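January 2026, Monday. Open day at Dretside

Back from the open day and still buzzing! Alois Nägeli walked us through the hand-held gripper demo, then let us all have a go. 13 of us signed up, in groups of three or four.

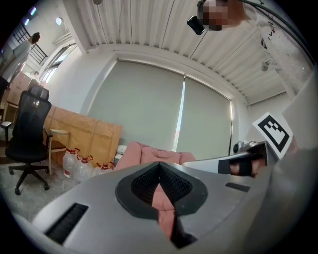
The strap matters more than I'd thought. Snug over the fingers and the jaw follows you nicely; slack and you fight it. My wrist got tired after roughly 50 grabs (must ask the Goicoechea lot how they cope).

To do: write to Alois about a return visit, dig out our October notes on jaw travel.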